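Search this site
Search
Last updated in July

Let the club fold shirts

I have been a parent helper with the robotics club at Tamthorpe for a while now, and I'm writing this fast, before the school's activities meeting, so forgive the state of it. Short version. The club should be allowed to spend next year on laundry. Laundry, not the arena league.

Long version.

The league has been the whole point of the club for as long as it's existed. You get a kit, you build a box on wheels, the box pushes other boxes or throws foam balls into a bin. Kids love it. Parents love it, because there is a scoreboard and you can sit in the bleachers and yell. I have yelled. My daughter's team went out in the first round at Davell two years running and I yelled both times.

But look at who does the work. A team is 8 students on paper. Two drive. One, maybe two, write code. The rest carry batteries and make posters and get very good at cards. Every club parent knows this and we all keep quiet about it because the T-shirts are nice and the bus is paid for.

Then last fall Esko Kinnunen, who teaches the shop class and runs the club on top of it, started the folding project. Two arms, one table, one shirt. That's the entire assignment. Get the shirt from flat to folded, and write down what happened. He called it Ruvby, no idea why, the kids voted on it.

I thought it was a terrible idea. I said so in an email, a long one. Folding a shirt! My son can fold a shirt, theoretically. What would anyone come and watch?

Well. I went to watch. It was a Honkanen evening (that's what they call the late sessions, after the building), I figured I'd stay until 6 and then go get groceries. Stayed till they locked up. It is the slowest thing I have ever seen and I couldn't leave. A corner gets pinched, a corner gets lifted, the sleeve goes somewhere no sleeve should go, and five teenagers groan at exactly the same moment. Then they argue. Really argue, about whether to grab the hem an inch further in, or bring the left side over first, or slow the whole thing down. And everybody has an opinion because everybody has folded a shirt, or at least been told to.

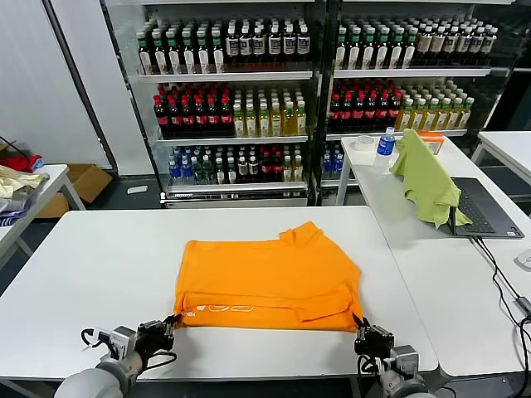 That's the part I missed in my angry email. With the league robots, the kid who can't code has nothing to say about the code. With a shirt, the kid who can't code can pick up the shirt and show you. I watched a freshman who had not spoken in two hours take it off the table, shake it out and fold it by hand, really slow, telling the others where her thumbs were. They changed the plan after that. I don't know if it was the right change. It was her change, though, and she was back for the next session.

Now the objections, which I know by heart since I wrote half of them.

One – no competition, no motivation. I'd say go sit in the room. They log every try on a sheet by the door and they were over 300 by spring break, failures included, mostly failures. No trophy for that. They did it anyway. Some of them got a bit strange about it, my daughter started folding towels at home and timing herself, which I have chosen not to discourage.

Two – colleges like to see the league on an application. Maybe they do. I'm not an admissions officer and neither are the people who keep telling me this. I'd think a kid who can explain why a soft thing is harder than a hard thing has something to put in an essay. A foam ball is always a foam ball. A shirt is a different shape every single time you drop it, and you have to look at it again from scratch. My own kid explained that to me in the car and I had to think about it for a good mile.

Three – it's not exciting for the little ones at open house. OK, this one is fair. A seven year old gave the arms around 100 seconds and then wanted to know if they could fight. I don't have an answer. Let the old league bot drive around the gym on open house night, it still runs.

Four, and this is the one that will get said out loud at the meeting, is that this kind of work takes jobs. What are we training them for, etc. I take it seriously, my mother worked in a hotel laundry and her hands were bad by fifty. She would have had plenty to say about a machine folding sheets and I'm not sure which side she'd of come down on. But I would rather the kids in this town knew what these machines are like up close. How slow they can be, how much fiddling it takes, how many people stand behind a thing that's supposed to run by itself. You don't get that from a video, where someone has picked the good try and sped it up. You get it from try two hundred and something, when the thing grabs the table and misses the shirt altogether.

And one more that is mine, new since the email. I worry the folding gets turned into a contest. Somebody at Davell has already asked if there could be a race, fastest fold, teams from both schools. Please don't. The minute there's a clock, two kids will drive and the rest will be back on posters. If Davell wants in, great, send them over, put them at the same table and let them argue with ours.

What I'm asking for is small. Keep the league team for whoever wants it, with the robots it already has. Give the room and Mr. Kinnunen's hours to the folding group for one full year, not the leftover evenings. Let them get to trousers – they're dying to try trousers. Ask them at the end what they learned and listen to all of them, including the ones who never touched a keybord.

The email I sent last fall is still in a few inboxes. I'd be grateful if you deleted it. The meeting's in the library and there are usually seats near the back, come if you have a kid in the club or if you just have a strong feeling about sleeves.

14 comments
Share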